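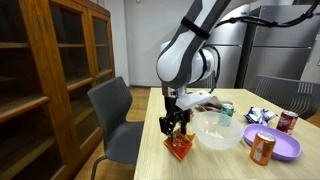

Gripper on the orange snack bag, table-clearing task, May, 10:30 am.

Moved on to teleop for the clearing task today, using the Evska handset. I'd forgotten how twitchy it is with the speed limit at 700, so I dropped it right down for the snack bags and left it alone for the cans. Much nicer!

Target is still 1,000 demos between us and the Pasville lot, and I got through 30 before lunch - 2 of those are binned (my fault, I bumped the clutch halfway over the bowl). Bags are fiddly. Come in too high and you only pinch the crinkly end, so I've been going low and closing slowly. Colour of the wrapper shouldn't matter but I'd like to mix it up anyway.

Next: same layout, plate swapped to the other side, then try the brown cloth.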